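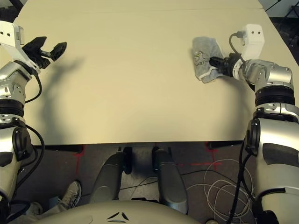 Odbridge Bench Robotics Group, shared working practice list

Hi all,

Sorry for the long silence on the bench rules. I've had the draft open in one window or another since March and kept finding reasons to do something more fun (mostly the new wrist brackets). Anyway, I've now been through every comment and I think we're nearly there! Two sections still need a proper argument, and they're the ones about people's feet and about spills.

Holger wrote:

> I'm happy with most of the draft but rule 4 doesn't say
> what it means. "Keep clear of the robot while it is
> active." Active how? Motors on? Moving? Holding something?
> At Sandberg we had the same wording and every shift read
> it in its own way. Also, please can we say what counts as
> clear. I stand closer than Märta does and we both think
> we're following the rule.

Fair points, both of them. On "active", I'd like us to drop the word completely and say "whenever the arms are powered". It's blunt, but you can check it by looking at the controller, and you don't have to guess what the software is planning to do next. An arm that's powered and standing still is an arm that can move, and I'd like newcomers to learn that on their first morning.

On "clear", I went back and forth. The old sheet gave a distance, but that's no use to somebody who is watching the grippers and can't see a ruler. My suggestion is that we talk about the floor tape instead. The red marks by the table are for lining things up and they should stay that way, so please let's not give them a second meaning. If we want a line for people, it ought to be its own colour, and it ought to go round the sides of the table too, where an elbow can swing out further than you'd think. I've got a roll of yellow in my drawer (63 metres, according to the label, so we could do the corridor as well if anyone's keen).

Now, spills. The draft has one sentence, "wipe up spills promptly", which I wrote myself and am a bit ashamed of. With cloth tasks and wiping tasks both going on the same table, the liquid is quite often there on purpose, and then "promptly" is the wrong word altogether. What I'd put is this. A liquid that's part of the task gets written on the run sheet before the arms are powered: what it is, how much of it, and where on the table it goes. Anything that isn't on the sheet is treated as a spill, and you stop the run before you go anywhere near it with a cloth in your own hand. That last bit matters most to me. I've seen people lean in between two powered arms to dab at a drip, and so have most of you.

As for amounts, I'd set the ceiling at 20 millilitres for a tabletop run. That's plenty for any wiping task we've planned, and it won't get as far as the edge before someone can react.
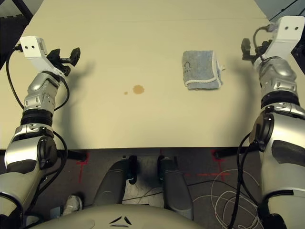
Märta thinks the ceiling should go by the liquid and not by the volume, and that a small amount of something sticky is worse than a good splash of water once it gets into a finger joint. She'd also like the person running the session to say out loud "arms off" before anyone touches the table, and to wait for an answer.

I like the spoken call very much and have put it straight in as rule 6. The sticky question I'm less sure about. We could keep a list of allowed liquids, but lists like that go stale quickly, and the one Dekitz sent round with their bench guide was already out of date when we got it. Maybe plain wording would do: nothing that dries hard, nothing that burns, nothing you wouldn't want on your own sleeve. Have a think and tell me if that's too loose.

Then there's the cloth. We've never had a rule about it and I think we want a short one. Start each run with the towel folded the same way and lying the same way round, with the printed corner as your guide if it has one. Check the edges for loose threads and for tags sticking out, as they're just the sort of thing a gripper finger will catch on. 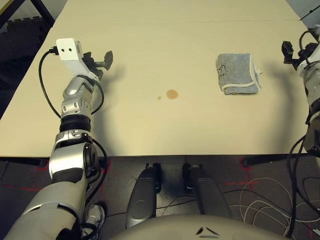
And if a towel has been used on anything other than water, it goes in the wash and doesn't come back to the folding runs until it's clean. The Zeron people keep separate piles for the two jobs, which sounds fussy until you've tried to compare two sessions and found that one of the cloths was stiff with old tea.

Cables next, and I'll be quick. Anything lying on the floor near the base should be coiled and pushed well to the side before power-on, and the loops at the wrists need enough slack for the full reach but not so much that they drag across the table. Please do one slow sweep of each arm by hand control first and watch the cables the whole way. Two minutes, tops. I know it's dull.

Shoes: closed ones, always, for anyone standing by the table. No exceptions for hot afternoons, and yes, I mean me as well.

The money side is small. Tape, a box of towels and a second stop button on a long lead come to 695 in total, and I can put that through this month if I hear no objections. I'd like the second button to live on the left side of the table, within reach of whoever is standing there, but if you mostly work from the right, shout.

Comments on rules 4, 6 and the spill wording to the list please, not just to me, so that Holger can see them too. I'll send the clean copy round once the replies dry up.

Cheers for now, and thanks for all the reading!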